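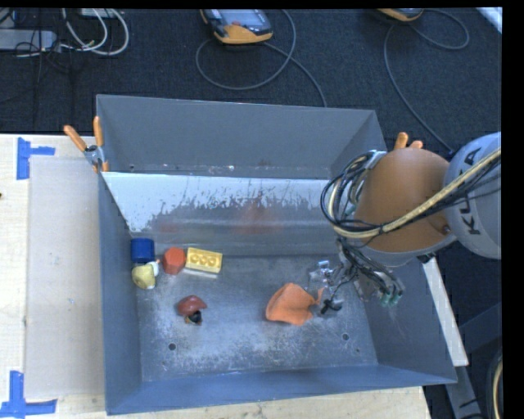
Despina Roman wrote under my last post that she'd believe in the robots taking our jobs when one of them could find the matching sock, and until then would I please stop worrying my mother. My mother is fine. My mother thinks I work in "computers." I sort secondhand toys at Skatano, in the long building off the Olldale road, and for most of my years there the most advanced machine I dealt with was a label printer that hated me.

Now there is an arm. It is orange and gray, it says KUKA up the side, and it picks up toys out of a steep-walled metal bin one at a time. The bin is clamped to a table. The table has blue tape on it. The blue tape is the first thing anyone learns about, and I'll get to the tape.

What we do, for anyone who came here for the soup recipes: people give away toys by the boxful, the boxes come to us, and we pull them apart into things that can be sold, things that can be sold in a bag with other things, and things that should have gone in the trash at the source. It's hand work. You get fast. You also get opinions about what people will put in a box and tape shut, but that's another post, and my sister has asked me not to write it.

The pilot is called Prako. I don't know why. Heledd Edwards runs it, and when I asked her what it meant she said it had been on the purchase order. The idea is that the arm takes the small loose stuff, the toy food and odd bricks and little figures that live at the bottom of every box, and puts each piece where it belongs. We do the rest. In the kickoff meeting this was described as freeing us up for higher value tasks. Yeshi Hadgu asked if the value would be showing up on the paycheck, and there was a long look at the projector.

So two of us got picked for the robot side, me and Yeshi. I think I was picked because I sit nearest. My higher value tasks so far are as follows. I put toys in the bin. The arm takes some of them out. I put them back in, differently. If it drops something behind the table, I crawl under and get it. If a piece lodges up against the slope where the fingers can't reach, I write down which piece and where, and then I move it with my own hand, which takes less time than writing it down did.

I'm being a little unfair. The first week I went home and told everyone it was the dumbest thing I'd ever seen, and by the third I was rooting for it. You can't stand next to something that's trying to get hold of a floppy bit of orange plastic and not lean in. Bricks, fine. Anything chunky with flat sides, fine. But give it something thin that curls up at the edges and you're watching a person hunt for a contact lens in oven mitts. I have caught myself saying "left, left, left" out loud. It does not take notes from me.

And I had to learn to see toys the way it needs them seen, which I did not expect at my age. I used to look at a red mushroom and think bag, dollar, next. Now I think: round on top, narrow underneath, will roll. Shiny caps I don't trust at all. Yeshi says I've started eyeing fruit at the grocery store.

The tape. There are corners marked on the tabletop in blue painter's tape, and those corners are where things go, and if a thing isn't where it goes then the afternoon is gone. I found this out by leaning on something. I won't say what. Seven people came over. I had never seen seven people come over for anything in that building, including the time the sprinkler went off on the dolls. Heledd was very nice about it in the way that makes you feel worse, and the next morning there was a sign with a picture of an elbow on it.

What has changed for the rest of the floor is harder to be funny about. We used to have a target of 300 small pieces before lunch, each, and everyone complained about it, and it was also how you knew who was having a bad day. If Margareta Costache was behind, you slid some of yours over to her side and didn't mention it. She'd do the same when my back was out. Small pieces were the thing you could do while talking, so that's when the talking happened. Divorces, kids, what the landlord did, all of it over toy bananas.

The arm is nowhere near replacing that yet. On a good day it does less than Margareta does with a cold. But the small-piece table got cut down to make room for it, and the people who sat there got moved to boxed games and puzzles, where you have to count and check, so you can't talk. The whole thing got quieter before the robot had done much of anything. I brought this up at the Prako check-in and it was written down under "Acoustics."

Margareta has her own view. She spent her first 33 minutes beside the machine without saying a word (Yeshi had the stopwatch going for something else) and then announced that it had the same habits as a boy she trained at Dobre, who also went for the easy pieces and left the bad ones for whoever came next. She wanted to know who was going to tell it. I said that was kind of my job now. She looked at me for a while and said good luck, and offered me half a pastry.

I will say the job pays slightly more, after Yeshi asked about it four more times. I'll also say my wrists don't hurt at night, and they had hurt at night for long enough that I'd stopped mentioning it to the doctor. When people ask me whether the robots are a good thing I never bring up the wrists, it spoils the rant, but they should probably go in the ledger. What I've got in exchange is standing and waiting, which does something to the lower back, and a new kind of tired that comes from paying close attention to a thing you're not allowed to touch.

Also there are cables all over the carpet and two big orange control handsets that live down there among them, and I step over those all day like a heron.

The plan, as of the last email, is to look at the numbers in November and decide whether the small-piece table comes back or goes away. Ileana Tănase from upstairs came down to ask us how we felt about it, with a form. One of the boxes was "Do you feel the system supports you in your role?" I wrote that as far as I could tell I supported it in its role, and could she check whether that was the same box. She said she'd ask. She was pretty decent about it. She also stayed to watch a few picks, and I heard her say "left, left" under her breath.

Despina, regarding the sock: I put one in the bin on my break, a doll's one, very small. Heledd has asked me to stick to the approved items. There's a list now, taped up next to the elbow.

Soup next time. It's the lentil one.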